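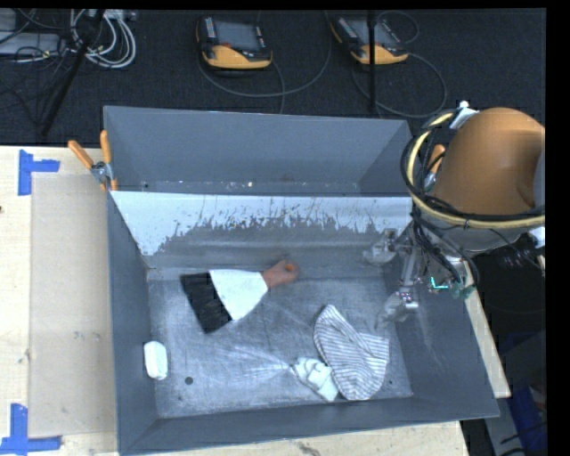
The bin at the first station, with the hand brush, the striped fabric and the white cloth.

We drove up to Skiltdale for the Derkell open day with a flask of tea, a bag of sandwiches and a long list of questions, and I came home with most of them answered and a fair few new ones! We had gone to look at grippers. Our own packing bench in Ovby handles 300 orders in a good week, and the soft items always hold us up.

After coffee we were let loose in the workshop, which was much smaller than I'd pictured and all the nicer for it. The bin station was where I spent most of the morning. The bin itself is clamped to a wooden table and split into two sections, and the arm comes in from the right with a two-fingered gripper on the end. I was rather taken with the clear-looking fingertips. You could choose between those and a set of ribbed rubber ones from Akpalu, and the staff were very patient about swapping them over while we all stood about making suggestions.

I had my turn with both. The brush was kind to a beginner – come down across the handle, close, lift – and I managed it with either set. The striped fabric was another matter. With the clear tips I kept getting a lovely fold and then losing it halfway up, and with the Akpalu ones I picked up far more than I meant to, the little white cloth included. I'd still take the rubber for our sort of work, though somebody from a bottling firm felt just as strongly the other way, and we had a very enjoyable argument about it over the sandwiches.

The pendants took some getting used to. The buttons are small if you have hands like mine, and I'd want a proper afternoon with one before letting it near our stock.

In the next room a suction arm was working through a box of cartons. They had logged 1,366 picks on it that week, and it was quick, but it had no answer to cloth and they said so quite cheerfully.

Prices were only given on request, so I've asked. There is a second open day in July, and we're allowed to bring a box of our own things to try. I have already started filling one.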